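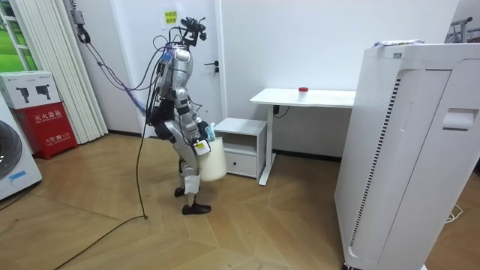
In what order should a small workroom be cleaned?

Work from the top down and from the far side of the room toward the door: high ledges and the door frame, then the air purifier, then the desk, then the floor.

4. Routine Cleaning of the Room and Its Furniture

Section 4 applies to single workrooms fitted out by Lusturar with the Mestby furniture line: painted walls, a wood floor, a height-adjustable desk and a free-standing air purifier. Larger rooms are covered in Section 5. Replacement of filters and desk parts is covered in Section 7.

Revision 2018-10-08. Prepared by Adalberto Nogueira. Replaces the September issue. Steps 4.3.5 to 4.3.8 are new.

4.1 Supplies

Bucket, plastic, with handle
Surface cleaner, neutral, in a bottle with a closing cap
Wet wipes, alcohol-free, resealable pack
Dry cloths, lint-free
Vacuum with soft brush attachment
Flat mop, well wrung
Small container with lid, for loose screws, clips and pins found during cleaning

Carry the bottle and cloths in the bucket with the bottle upright and the cap closed. Do not put water in the bucket until the dry work is finished. Cloths that have been lying in a wet bucket cannot be used for 4.3.

Note: Lepik floor soap may be used on the floor only. It leaves a film on coated desk tops and on glossy plastic.

4.2 Before You Start

1. Open the door fully and check that the lever handle does not strike anything behind it.
2. Lift loose cables clear of the area to be mopped. Cables that cannot be lifted are to be left in place and the floor around them wiped by hand.
3. Set the desk to its normal seated height. Do not clean it at full extension.
4. Move papers, cups and small containers to one end of the desk top. Close all lids first.
5. Leave notes stuck to walls or doors where they are. If a note comes loose, put it back at the same height. Do not use tape on painted surfaces.
6. Switch off the air purifier and pull the plug.

Caution: Switching off at the panel alone is not enough. On most units the fan can be restarted by a timer or by an accidental touch on the top panel while it is being wiped.

7. Wait until the fan has stopped completely before going on to 4.3.

4.3 Air Purifier

The steps are written for upright box-type units with a perforated front and an outlet grille at the top. Where the manufacturer's own manual differs, follow the manufacturer's manual.

1. Remove anything stored on top of the unit. Packs of wipes, paper and cups are often left there and can block the outlet.
2. Fit the soft brush to the vacuum. Set the suction to low.
3. Vacuum the perforated front panel in vertical passes, starting at the upper edge. Do not press. The brush should touch the panel lightly enough to slide without catching in the holes.
4. Vacuum the outlet grille along the slats, from one end to the other. Do not go across them. 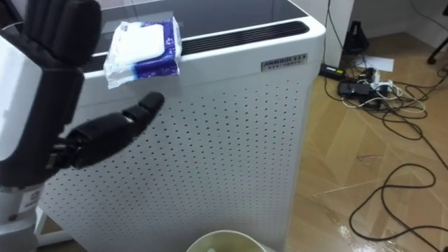

5. Take one wet wipe from the pack and reseal the pack at once. Fold the wipe in half and wipe the casing, beginning with the rounded corners, where dust tends to settle in a line.
6. Turn the wipe to a clean side and go over the front of the grille. Squeeze out a wipe that drips before bringing it near the slats. No liquid may enter the unit.
7. Wipe glossy panels in one direction only, then dry them with a lint-free cloth. Circular wiping leaves marks that show under ceiling light.
8. Go around the brand plate with the edge of the wipe. Do not pick at the plate or push a wipe under it. Plates of this type are commonly held by adhesive and will lift at a corner.
9. Let the casing dry with the plug out. Put the plug back only when the grille is dry to the touch.
10. Return the wipes to their storage place. If they must be kept on the unit, put them on the closed part of the top, clear of the grille and any controls.

Caution: Do not spray cleaner directly on the unit. Spray passes through the perforations and reaches the filter. A filter that has been wetted must be taken out and replaced, even if it looks dry afterward.

Note: Gray streaks on the front panel after wiping mean that step 3 was too short. Let the panel dry, vacuum again, and repeat steps 5 and 6 with a new wipe.

4.4 Desk

4.4.1 Desk top

1. Dust the cleared part of the top with a dry cloth, toward the front edge.
2. Apply neutral cleaner to the cloth, never to the desk top.
3. Wipe in straight, overlapping passes. Include the underside of the front edge, where hands rest.
4. Dry at once with a second cloth.
5. Move the articles to the finished end and repeat steps 1 to 4 on the remaining part.
6. Wipe the bases of the articles before setting them back in position.

Marks from ink or from container bottoms can usually be removed by laying a damp cloth over them for 2 minutes and then wiping. Abrasive pads and powders are not permitted on any Mestby surface. Scratches made in this way are not covered by the warranty.

4.4.2 Leg and foot bar

1. Wipe the leg downward from the desk top to the foot bar. Use a cloth that is damp only. Do not push dirt into the gap between the sliding sections.
2. Clean the upper face of the foot bar along its full length. Shoe marks come off with neutral cleaner.
3. Check that the foot bar stands flat on the floor. If the desk rocks, see 7.4, Leveling.
4. Leave the grease on the sliding sections alone. If grease has run down onto the outer face, wipe off the outer face only.

Caution: Keep hands off the control while the other hand is on the leg. Travel can start without delay.

4.5 Door and Walls

1. Wipe the lever handle on both sides of the door, including the plate behind it.
2. Wipe the door surface around the handle. The rest of the door needs cleaning only when marks are visible.
3. Dust the top of the door frame with a dry cloth.
4. Remove wall marks with a barely damp cloth and light pressure. Stop if the paint color shows on the cloth.

Rooms painted with Broditz matte wall paint must not be washed during the first month after painting. Dry dusting is allowed.

4.6 Floor

1. Vacuum the whole floor with the soft brush. Go along the boards, not across them.
2. Vacuum under the desk and along the foot bar.
3. Move the air purifier by lifting it with both hands. Do not slide it. Vacuum where it stood and set it back, keeping the distance from the wall given in its manual.
4. Take the bottle and cloths out of the bucket. Fill the bucket with lukewarm water to no more than half its height and add floor soap as stated on the soap label.
5. Wet the mop and wring it until it no longer drips.
6. Mop along the boards, starting at the far wall and ending at the door.
7. Wipe up standing water immediately. Check the joints between boards near the desk and the threshold.
8. Keep the floor free of traffic until it is dry. Nearly 300 seconds is normal with the door open; in humid weather allow longer.

Caution: A dripping mop is the most frequent cause of raised board edges. Boards that have lifted do not go back when they dry and must be reported under 4.8.

4.7 After Cleaning

1. Empty the bucket in the utility sink, rinse it and dry the inside. Do not empty it in a hand basin.
2. Hang used cloths to dry or place them in the laundry. Do not return damp cloths to the bucket.
3. Check that the cleaner bottle is closed. If the label has become unreadable, the bottle must be taken out of use.
4. Lower any cables lifted under 4.2.
5. Switch on the air purifier and select the usual fan setting. A light smell from the wipes may be noticed at first and should clear. If it does not, switch the unit off and check the filter.
6. Run the desk up and down once through its full travel, with the area around it clear.
7. Enter the room on the cleaning sheet, form 344.

4.8 Reporting Defects

Use the lower half of form 344. State the room, the article and the type of defect. Report the following on the same day:

Desk that rocks, jerks or stops during travel
Air purifier that rattles or does not start
Lifted or swollen floorboards
Loose lever handle
Damaged cable insulation (leave the cable untouched and keep the area dry)

Loose small parts found on the floor go into the lidded container. Write on the form where each one was found. Parts that clearly belong to the desk are refitted only as described in Section 7.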